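4.3 Adding a storage location

Each location in Duno Stock needs a unique code before items can be booked to it. Codes may contain up to 32 characters. Letters, digits and hyphens are accepted; spaces are not.

1. Open Setup > Locations and select New.

2. Enter the code and a short description. The description prints on shelf labels and pick lists.

3. Set the location type to Shelf, Pallet or Bin. Use Bin for containers that hold mixed items, such as brushes and household goods.

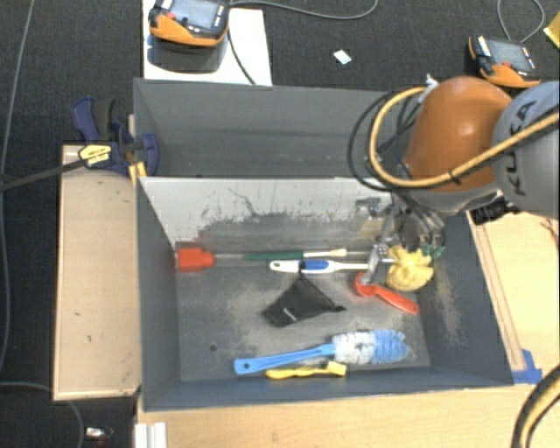

4. Enter the reorder level for each item assigned to the location. Leave the field blank to turn off reorder alerts.

5. Select Save. The new code appears in the location list after the next sync, which runs every 6 minutes.

Note: A location type cannot be changed once stock has been booked. Move the stock to another location first, then edit the record.

Caution: Deleting a location also deletes its count history. Export the history (section 4.6) before you continue.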